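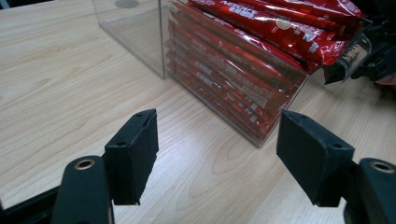
Rhonda Chisholm
Senior Lecturer, Program in Household and Consumer Economics

Unit 6: Reading a Residential Lease

This handout accompanies the second lecture on housing. Students are expected to have read the sample lease from the Drikcombe packet before class and to bring a marked copy. The statutes that govern leases differ from state to state, and nothing in this unit replaces the advice of a licensed attorney.

1. What a lease is

A lease is a contract that gives one party, the tenant, the right to occupy a property owned by another party, the landlord, for a stated period and a stated rent. It is both a promise to pay and a transfer of possession. During the term, the landlord keeps ownership but gives up most of the right to enter and use the unit. Many disputes covered in this course begin when one side overlooks this second element.

A fixed-term lease ends on a set day. A periodic tenancy renews itself, usually from month to month, until one party gives proper notice. Students often assume that a fixed-term lease ends without any action on their part. The Drikcombe lease contains an automatic renewal clause, placed on the last page under "Miscellaneous," and a tenant who misses the notice window is held to a further term.

2. Rent, fees and deposits

Rent is the periodic charge for occupancy. A fee is a charge for a particular service or event, such as a late payment or a lost key. A deposit is money held by the landlord that remains the tenant's unless a lawful deduction is made. These terms are used loosely in advertisements and sometimes in leases. A "nonrefundable deposit" is a contradiction, and in a number of states the phrase is not enforceable.

Work through the following case before Friday. Tokberg Apartments lists a one-bedroom unit at $600 per month. The lease requires a deposit equal to one month's rent and a move-in fee of $200. The tenant leaves at the end of the term, and the landlord returns $524 of the deposit with no written explanation. Determine the amount withheld, state which documents the tenant should request, and identify the clause in the lease that ought to answer the question. Then consider whether your answer would change if the tenant had signed a condition report at move-in.

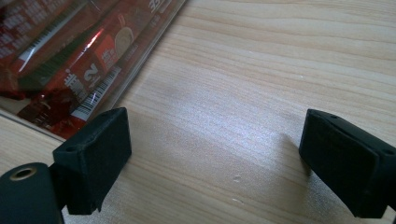

3. Repairs and the condition of the unit

In most states a landlord must keep a rented dwelling fit to live in, whatever the lease says. This duty is generally called the warranty of habitability. It covers heat, running water, sound structure and safe wiring. It does not ordinarily cover appearance. Faded paint is a matter for negotiation.

Notice should be given in writing and a copy kept. In the Horik case, discussed in lecture, the tenant reported a leak by telephone several times and had no record of any call. Compare the Echevarría case, in which a single dated letter settled the matter. Mr. Gashaw's supplement on the course page reprints both sets of correspondence in full.

Tenants should not withhold rent without first learning the local rule. Some states permit it only when the money is paid into court or a separate account, and a tenant who simply stops paying may face eviction even where the complaint is sound.

4. Terms for review

Sublease; assignment; joint and several liability; quiet enjoyment; normal wear and tear; holdover tenant.

Definitions are to be written in the student's own words, with a clause reference from the sample lease where one exists. Hagos Gashaw, teaching assistant, will collect them at the start of section. Late work is governed by the policy in the syllabus.

Contact the program office | Copyright Program in Household and Consumer Economics | Back to top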